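Home Weather Station Review: Gevell Stan
December
By Yogesh Chaudhary

The Gevell Stan is a home weather station intended for households that want local readings without a professional installation. It consists of an outdoor sensor unit, a mounting bracket and an indoor display. This review covers its performance through the first cold weeks of the season, including one night of freezing rain.
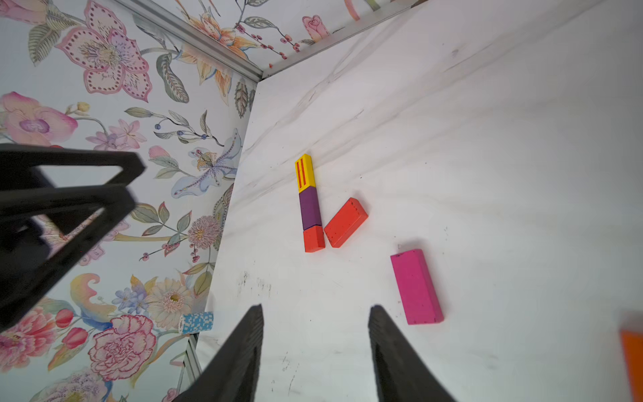
Installation is clearly explained in the printed guide. The bracket attaches to a post or railing with two bolts, and the sensor is then leveled by hand. The display has a low-glare finish and may stand on a shelf or lie flat on a table. Users should consider the surface beneath it, as the pale gray digits are difficult to read against a pale patterned surface, and busy wallpaper behind the display does not help. A dark background is preferable.

Temperature readings were dependable. Over the test period the Stan remained within some 2 degrees of our reference thermometer, with the largest differences shortly after sunrise, when direct light reached the housing. Humidity readings were slower to settle — a change of weather could take most of an hour to register in full.
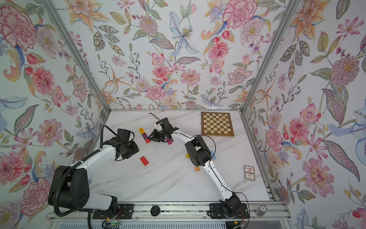 Wind and Precipitation

The wind cups turned freely in light air but stopped during the freezing rain and did not resume until 9 the following morning. Gevell does not supply a heater for this model. The rain gauge performed well in steady rain. It does not measure snow, and owners in colder regions will need to keep a ruler and a snow board for that purpose.
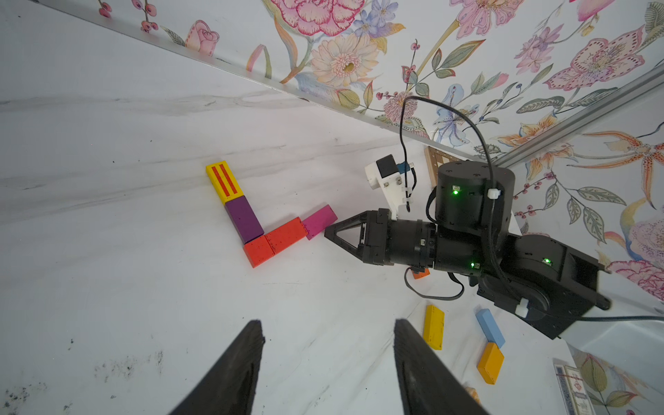

Melting snow in the gauge may also be recorded as rainfall well after a storm has ended. On one Friday the display reported measurable rain under a clear sky. The entry can be deleted by hand, but the menu is slow to use and the monthly total is not corrected until the display is restarted.

Adalberto Furtado, who reviewed the competing Trekeck station for this publication last winter, found similar behavior in that unit. The Trekeck offers a brighter display and a longer warranty, while the Stan is easier to mount and holds its wireless connection more reliably through exterior walls.

The Gevell Stan is recommended for temperature and rainfall records in mild climates. Buyers who expect regular ice or snow should look at a heated model.

Related items
Flivusska Rain Gauge: Long-Term Review
Trekeck Home Station Review
Where to Place an Outdoor Thermometer
Measuring Snowfall at Home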